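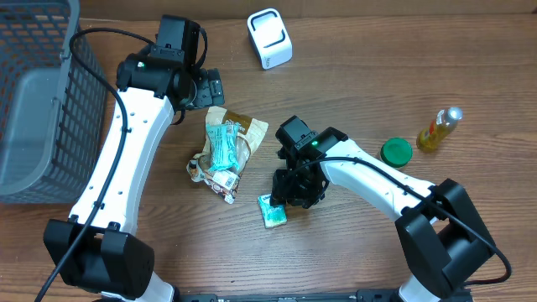 Quarter past six and still no Floor.

Hilde had the letter in her coat. Folded twice, soft at the corners by now. She'd read it on the bus, then again at the stop, then in the rain under the bakery awning with the lights going off behind her.

The house on Vass Street. Sold. Their mother's house, and somebody called Kramer had signed for it.

She didn't know any Kramer.

Well. She knew one. Thijs, from school, who ate paste and later married the dentist's girl. But that couldn't be him. Could it.

Headlights. Floor's car, the bad muffler, one wiper going. Hilde got in wet.

"You're late."

"You look awful," Floor said. "Is it true?"

She handed over the letter. Floor read it with the engine running and her lips moving, same as when she was nine and doing spelling words. Then she put it on the dash and just drove. Past the school. Past the feed store. Past the turn.

"You missed the turn."

"I know where the turn is."

Three miles of nothing. Beets, ditch, beets. Hilde thought about the piano. About the jars in the cellar, plum, all labeled in that slanty hand, some older then both of them. Who gets the jars? Does a stranger get the jars?

"I signed it," Floor said.

The wiper went over and back.

"In August. You weren't answering. The roof was coming in, Hil, the actual roof, there was a bucket on mama's bed. And Thijs said he'd pay cash."

"Thijs Kramer."

"Yes."

"Paste Thijs."

"He's nice now."

Hilde laughed, and it came out wrong, and then she was crying into a wet sleeve and Floor had pulled over by the pump house with the hazards ticking. Neither of them said anything for a while. A truck went by and rocked the car.

"I kept the jars," Floor said. "They're in the back. I was bringing them to you."

Hilde turned around in her seat. Boxes, a blanket over them. Glass clinking a little with the engine.

"All of them?"

"Over 100. My back's killing me."
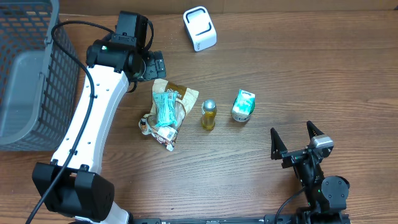 Fenna Visser wrote that she'd read it twice and still wanted to shake Floor, who had all summer to drive over and knock on a door. She also asked if there was going to be a part two, and wether Hilde ever opens one of the plums.

Maybe. Working on it. Thijs gets a scene if there is one, he's been bugging me for it in my head all week.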